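Trarnov Sleeve Set for Arm and Hand Robots: A Club Review

Posted Apr 23, 2024 by Rhea Dagdag
Filed under: Club gear, Reviews

I coach an after-school robotics club, and I have a drawer full of accessories that were going to change our lives. So when Svenja Pfister, who handles our parts orders, forwarded me the product page for the Trarnov sleeve set, my first reply was one word long and I won't repeat it on a page that parents read.

The set is a black fabric cover for a robot arm. It costs $90. It has no sensors in it. You put it on, and your robot is wearing a sleeve.

Trarnov says it keeps dust out of the joints, keeps hair and lanyards and little fingers away from the moving parts, and stops cables from snagging. The page also says it gives the arm "a finished look," and I suspect that line sells more sleeves than the other claims put together. We bought it anyway. The Castillo meet changed its rules in December so that student-built wiring along an arm has to be covered, and our way of covering it up to then was electrical tape and hope.

What's in the bag

One long sleeve, one shorter cuff for the wrist end, a drawstring, four hook-and-loop straps, and a folded sheet of instructions with drawings so small that Lilibeth Dumlao took a picture with her phone and zoomed in. There is no size chart on the sheet. There's one on the website, but it goes by arm brand, and if yours isn't listed you're told to "select the nearest match." We selected the nearest match. More on that below.

The fabric is better than I expected. It's matte and soft with a fine rib to it, and it gives a little when you pull. It doesn't crackle or squeak when the arm moves, and I can't say that for the nylon one we borrowed from the Brumerel team last season. I washed ours at home in cold water and it came out the same size. Lint sticks to it like you wouldn't believe.

Putting it on

The product page says four minutes. I have no idea who managed that. Maybe somebody with the arm already off its base and lying on a nice clean bench.

With the arm mounted, you have to feed the sleeve over the hand first, and the hand is the widest and pokiest thing on the whole robot. The fingers catch. You fold one down, and while you're working on the next, the first one finds a seam. Joar Magnusson finally put a plastic bread bag over the hand, slid the sleeve over the bag, and pulled the bag out at the end. That worked right away and I'd call it required equipment. It should come in the box.

Then there's the base end. The drawstring is thin and the toggle is cheap. Ours slipped twice during the first practice and we ended up tying a knot, so now taking the sleeve off means picking at a knot with somebody's fingernails.

The pick-and-place task

Our students are working on the floor pickup for the Castillo meet. A small block goes down on carpet, the robot has to find it, get the fingers around it, lift it, and carry it to a drop zone. It sounds like nothing. On carpet it's miserable, mostly on account of the fingertips dragging in the pile before they close. Aileen Ocampo's group has been at it since winter and their approach angle is finally respectable.

I had them run it bare and then run it with the sleeve on, same block, same stretch of carpet, same program. They logged everything in Grara, the free scoring app our league uses, which I have opinions on and will save for another post.
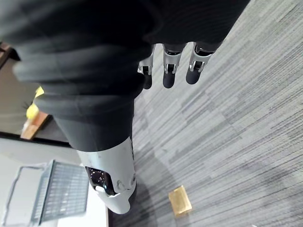 The sleeve on the robot during floor pickup practice, block on the carpet.

Look at how much fabric there is. That's the "nearest match" size, and it bunches into rolls along the upper part before it narrows down. None of the straps fix this. You can cinch them tighter, but then the slack only moves to the next gap and bulges there instead. For a product whose main job is to lie quietly along an arm, I find that hard to forgive at this price.

Did it hurt the runs? Less than I thought it would. Bare, the students got a clean pickup on 81 percent of their tries. With the sleeve on, the first afternoon was ugly, and Lilibeth wanted to quit and go back to tape. A fold kept sliding toward the hand when the arm reached down, and when it got to the knuckles the fingers wouldn't open all the way. After they moved the cuff farther back and sewed a tuck in it, they were back to where they'd been with the bare arm. Please note the word "sewed." A club of teenagers had to alter the product with a needle and thread before it stopped interfering with the robot.

I also want to be fair about what this test can't tell you. We have one robot, one block shape, and one kind of carpet. The students got more practice as the weeks went on, and I'd bet some of the improvement on the sleeved runs is just them getting better. If Trarnov has done a proper comparison they haven't put it on the website, and when I emailed to ask, I got a coupon.

Does it do what they say?

Cable snags: yes. We haven't had a cable catch since the sleeve went on, and we used to have one most weeks. This is the one claim I'd sign my name to.

Keeping people's hair and lanyards out: I think so, over the length it covers. But the hand is bare (it has to be, or you couldn't grip anything) and the hand is where kids reach in. I worry a bit that a soft, cozy-looking arm invites more reaching in than a hard metal one does. Our rule is still that you hit the stop before you go anywhere near the block, sleeve or no sleeve, and I'd be unhappy to see a club relax that after buying a piece of cloth.

Dust: who knows. We would have to take the joints apart to find out, and I'm not going to. The lint on the outside has to count as some kind of evidence, though I couldn't tell you which way it points.

Heat is something the page doesn't mention at all, and I wish it did. You're wrapping fabric around motors. We do short practices with breaks and nothing has shut down on us, but I wouldn't leave it on for an all-day demo without somebody checking. Svenja asked the company about it in a separate email. She got the coupon too.

Seeing the joints is the other thing. When a bare arm is doing something strange, an experienced student can often spot which joint is the problem. With the sleeve on you're guessing from the outside. Joar's group spent most of one practice chasing a fault in their code that was really a loose connector under the cloth, and then of course there was the knot to untie before anyone could get at it. Take the sleeve off for debugging. Put it back on when you trust the program.

The judging question

Aileen made a point I hadn't thought of. Judges at Castillo walk around and ask students to explain their build. If the wiring is hidden, you either bring pictures of it or you have a much shorter conversation. Her group now keeps photos of the bare arm in their notebook. I'd suggest the same to anyone who covers theirs, whether you spend $90 on it or cut up an old pair of sweatpants.

And yes, we tried the sweatpants. Lilibeth's little brother donated a leg. It was too warm and too thick at the cuff, and it looked terrible, but it passed the wiring rule at our practice inspection and it cost nothing. The fit was no worse than the Trarnov. I'd really like somebody at the company to read that sentence.

What it costs in the real world

Our club's whole accessory budget for this season was $680. The sleeve took a noticeable bite out of that, and for the same money we could have bought a set of spare fingertips, and we wear those out constantly on the carpet. If you have a robot that's on the size chart by name, your experience may be a lot better than ours, and I'd be glad to hear from you. If you're going by "nearest match," measure the widest part of your arm and write to them before you order. Returns are only accepted unopened.

Verdict

Decent fabric, lazy sizing, bad toggle, too expensive. We're keeping it on for the meet, mainly for the sake of the wiring rule and partly because the sewing is already done. I wouldn't buy a second one.

Two and a half stars. I'd add a half if they replaced the drawstring.

Update: Joar wants it noted that the bread bag was his idea and that the thicker kind, from the bakery, works better than the grocery store kind.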